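HOUSES AND THEIR PARTS
Week 4 handout: Doors, and what people did with them
Drusstead Evening School, Local Buildings course

Bring this back next week. The photocopier at the Kesley Road site is on a ration and so are we.

1. Where we had got to

Last week we finished walls. Several of you asked whether we would be doing damp. We will be doing damp in week 7, and there will be plenty of it. Until then please keep your own walls to yourselves, or at least until the tea break.

The point to carry over from walls is that most of what we call "style" began as somebody trying to stop something: rain, draughts, pigs, the neighbours. Doors follow the same rule. A door is a hole in a wall that you have regretted slightly.

2. The plank door

The oldest sort you are likely to meet in the villages between Drevley and the river. Upright boards, held together at the back by two or more cross-pieces called ledges. If it also has slanting pieces between the ledges, those are braces, and the door is "ledged and braced". The brace should run upwards from the hinge side, so that the weight of the door pushes down it towards the hinge. You will find plenty hung the other way up. They sag, and the owner blames the weather.

Plank doors are cheap, strong and easy to mend. Their drawback is that wood swells and shrinks across its width, and a door made of nothing but width does a great deal of it. Anyone who has shouldered open a cottage privy in November will know what I mean.

3. The panelled door

The answer to all that swelling was to make a stout frame and let thinner pieces of wood sit loosely in grooves inside it. The thin pieces can then grow and shrink as they please without troubling anyone. This is one of the few truly clever ideas in this course, so please give it a moment.

Words to learn (they will come up in the quiz, and I will be strict about spelling):

Stile: the upright at each side of the door.
Rail: the pieces that run across. Top rail, bottom rail, and the lock rail, where the lock usually goes. Some names are a gift.
Muntin: a short upright between two panels. Also the word most often spelt "mutton" in last year's scripts.
Panel: the thin piece in the middle of all this.
Raised panel: a panel left thick in the middle and cut thinner at its edges, so that the centre stands up. It costs more and holds more dust. 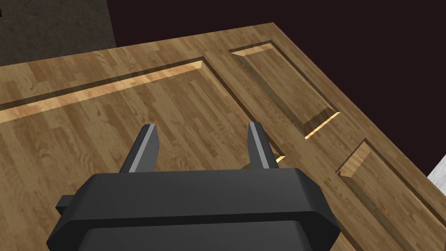
Fig. 1. Raised panels with a bevelled groove at the border; note the run of the grain.

The number of panels went in and out of fashion. Six was thought respectable for a long time. Four came in with the terraces, being quicker to make, and was soon thought respectable too, mainly by people who lived in the terraces. Do not date a house by its panels alone. Doors were moved, sold, stolen, turned round and cut down, and a grand door in a small house tells you chiefly that a grand house was knocked down somewhere nearby.

4. Painted or bare?

I am obliged to raise this because somebody always does. The taste for stripped wood is modern. Most softwood doors were meant to be painted from the day they were hung, and the joiner chose his timber knowing that paint would cover it. To strip such a door is to expose a man's worst work to the public some hundred and fifty years after he thought he had got away with it.

Where owners wanted the look of a better wood they had it painted on. This is graining. A good grainer could give you oak over pine with nothing but two colours, a comb and a rag. Knots were added by hand. A poor grainer could give you something closer to bacon, and there is a fine run of it on the upper landing at Coelho House, which we shall visit.

5. Seeing a door in bad light

Now the part of the course that people complain about, so I have put it in writing.

For most of their history, doors inside houses were seen by daylight from one side or by very little light at all. A passage with its doors shut was dark at noon. Mouldings were cut deep partly because shallow ones would not have shown. When we stand in a hallway with a bulb overhead and call the woodwork heavy, we are judging it under conditions it was never made for.

It also explains brass. A knob or a finger plate picks up what light there is, and in a dark passage that was a real service. A warm, yellowish thing is easier to find than a brown one against brown. You need not see the whole of it, either. A curve and a bit of shine will do, and your hand works out the rest.
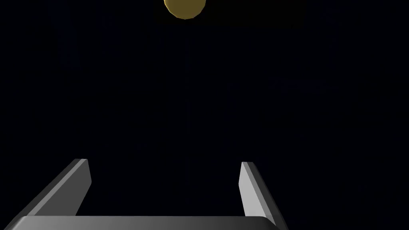

6. Homework

Choose one door in your own home. It may not be the fridge.

(a) Draw it, front and back. I do not mark for beauty. Label stiles, rails, muntins and panels, or ledges and braces if you are lucky enough to have them.

(b) Say which way it opens and what it would hit if it opened the other way. Older bedroom doors often open so as to hide the bed from anyone coming in. Newer ones open so as to hit the wardrobe.

(c) Look for signs of an earlier life: filled-in hinge marks, a plugged keyhole, a strip added along the bottom. Report what you find. Do not take anything off with a scraper. We had an incident.

(d) Look at the same door after dark with the lights off and the curtains open. Write two sentences on what you can still make out. "Nothing" is one sentence.

If you live somewhere with flush doors throughout, meaning flat sheets on a light frame, do the exercise anyway. They are part of the story and will be old one day, though I doubt many of them will manage it.

7. The visit

Coelho House, Thursday, in place of the usual class. Meet at the side gate. The front door is the reason we are going and will be locked. Wear shoes you can take off, as the floors are better than we are. There is a charge of 2 pounds, payable in coins, and they do not give change.

The house has more than 3,000 items in its store, of which a surprising share are door handles. We will be shown the handles. Please look interested, they are very proud of them.

Next week: windows, and the people who bricked them up.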